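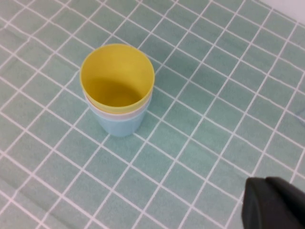
Nested plastic cups, with a yellow one on top.

FOR IMMEDIATE RELEASE

Crenshaw Historical Society Opens Pokuveck Ferry Records to the Public

CRENSHAW -- The Crenshaw Historical Society announced Friday that the complete records of the Pokuveck ferry, a river crossing used by westbound families in the years before the Civil War, are now open to readers in person and online. The collection consists of 16 ledgers and two boxes of loose letters, bills and receipts. Together they run to 1609 pages.

The ferry operated from spring thaw until the river froze. Its keepers wrote down each party that crossed, the number of wagons and animals, the toll charged, and whether the toll was paid in coin, in goods or in labor. They also wrote down the height of the water, the names of people who fell ill at the landing, and the complaints of those made to wait. Staff have identified 861 heads of family by name. Many of them do not appear in any other overland record known to the Society.

"These books were kept by people who had tolls to collect and ropes to mend," said Hacer Dönmez, director of the Crenshaw Historical Society. "They had no plan to write history. A family is in the ledger for one line, with two oxen and a sick child, and then it is gone over the hill. For a good many households that line is all we have."

The ledgers remained in private hands for several generations and were stored at a farm in Multwood before being given to the Society. Three volumes had suffered water damage along the lower edge, and one had lost its back cover. Conservation work on all of the volumes is complete. The original bindings were kept wherever they could still hold the pages.
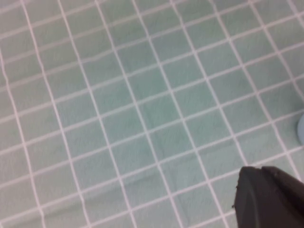

Sea-green squares divided by white lines.

Readers will be able to search the records through Dratadance, the Society's online catalog. Each page is shown beside a typed copy of its text. Names are given as the ferry keepers spelled them, with a second entry for the likely modern spelling. Where a word could not be read, the typed copy leaves a blank and a note -- no guesses have been added to the text itself. Corrections may be sent to the reading room by mail or through the form on each catalog page.

The collection also sheds light on a part of the overland journey that is often passed over in school texts. Travelers are usually pictured on the open plains or in the mountain passes, yet many parties spent days at a time standing in line at river crossings. At Pokuveck the longest delay on record came during a wet August, when high water closed the ferry and more families arrived each evening. The keeper's notes from that stretch list flour sold by the cup, a wagon traded for a pair of mules, and a marriage held on the east bank. Several parties gave up the trip that month and turned back. Others chose a longer road to the north, and the ledger does not say how they fared.

Among the loose papers is a run of letters between the ferry keeper and a rope maker, who argue over the quality of a cable through most of one winter. The letters have been placed in order by date where a date is given. Undated items are filed at the end of the second box. 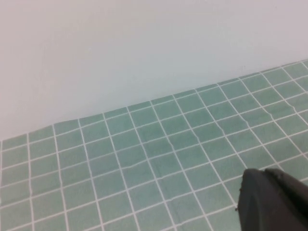
Birsen Kocabaş said the ledgers had settled a question her family had argued over for years, namely whether her husband's ancestors crossed at Pokuveck or farther upstream. The entry shows them paying half the toll in cash and the rest in two days of chopping wood. She added that she would like to see the northern road given the same care, and that she hoped other families would look through their attics for letters from it.

The reading room in Crenshaw is open on weekdays. Appointments are required to view the original ledgers, and readers are asked to use the online copies first when possible. Pencils and laptop computers are allowed. Food, drink and pens are not. Teachers who wish to bring a class should write to the Society in advance.

Persons holding letters, diaries or account books connected with the Pokuveck crossing are invited to contact the Society. Items may be lent for copying and returned to the owner.

About the Crenshaw Historical Society

The Crenshaw Historical Society collects and preserves records of settlement, travel and daily life in Crenshaw, Multwood and the surrounding river country. Admission to the reading room is free.

###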